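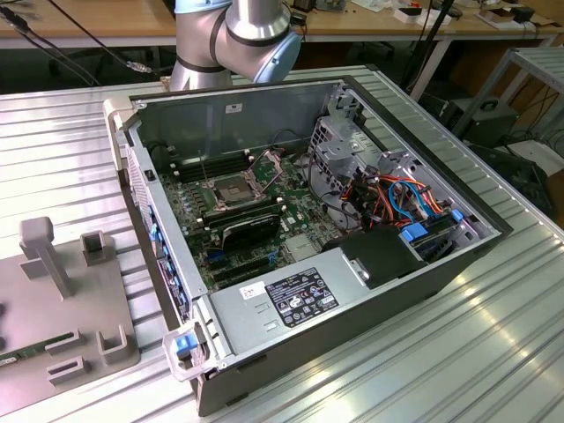 Software sync, Clornwood cell, Oct 3, 2019. My turn on notes again, so you get my version of it (shout if I have you agreeing to something you didn't agree to). We started with Vusta, the perception side, and stayed on it for half the meeting. The big complaint is still depth dropouts over the ribbed aluminum table. With the tower on its side and the side panel off, the lower right corner of the table goes nearly white from glare, and Vusta keeps trying to fit a plane through whatever comes back from there. We've all been masking it by hand and we're all tired of it! Agreed: the mask goes into the cell config and gets loaded at startup, and anyone who moves the table redraws it.

Still Vusta. The slot detector is good on the memory bank when every slot is empty and gets shaky once a module is in, which surprised a couple of us who had guessed the opposite. I pulled 200 captures from July and labeled them last week, and 22 of them had the slot axis off by enough to matter. Most of the bad ones have the arm's shadow across the board. There was some back and forth about retraining versus just taking the capture from a retracted pose. Retracted pose first, because it's a one-line change. If the numbers don't move we talk about retraining next time. I said I'd rerun the set, and I will.

Somebody asked whether we could use the colored parts of the case as landmarks, and we went down a bit of a hole there. My feeling is that they're fine as a sanity check and a bad thing to build on, as the next case model could be all black. Parked.

Control. The new force threshold is merged. Default is 12 newtons for the approach and it stays there until we've all had a turn with it. Please don't set it locally and forget — I did exactly that and lost an afternoon wondering why my logs didn't match anyone else's. The controller now writes the active threshold into the log header, so at least we'll catch each other.
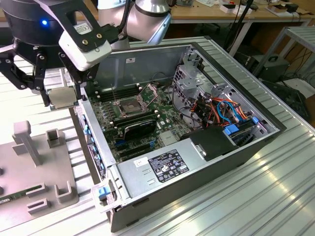

Ki came next, and the planner people had clearly been saving things up. The main one is the path from the fixture to the board. Ki treats the case as a box with the top missing, so it's happy to plan the wrist low over the left rim, and then the linkage has very little room to swing on that side. The collision model also knows nothing about the CPU socket's retention frame, and with that flipped open and standing up off the board there's a real obstacle right next to the memory slots. We looked at two options: a padded box around the socket area, or a proper mesh with the open frame in it. The padded box is quick but it eats into the approach to the closest slot. We went with the mesh. Until it's in, everyone runs with the rim margin turned up and accepts the slower plans.

Cables came up again too. Red, orange and blue ones all loop around the drive cage and no two cases will ever have them in the same spot. I argued for a keep-out volume over the whole cage for now, since nothing in the current task needs to go there. No objections, so it's in. We'll be sorry when we get to drives, but that's another meeting.

Fixture frames. Quick one, or it should have been. Prolteo (the sequencer, for whoever is reading this from the other team) and Ki disagree on the origin of the fixture plate. Prolteo has it at a corner, Ki has it at the base of the tall post, and there's a hand-typed offset in between that lives in a script. We're going with the corner everywhere. Ki changes, the script gets deleted, and the U-shaped holders get proper names in the config so we can stop calling them "the left one" and "the other left one."

Prolteo 2 release. The pause and resume work is nearly there. Resume after a protective stop still skips the re-detect step, and we all felt that has to be fixed before release. The timeline view is lovely, by the way, and I want it on the big screen.

To do:
Glare mask into the cell config — perception
Retracted capture pose, rerun the July set — me
Mesh with the open socket frame — planning
Keep-out volume over the drive cage — planning
Fixture origin to the corner, delete the offset script — planning and Prolteo together
Re-detect on resume — Prolteo

Left over for next time: log storage, and who gets the cell in the mornings.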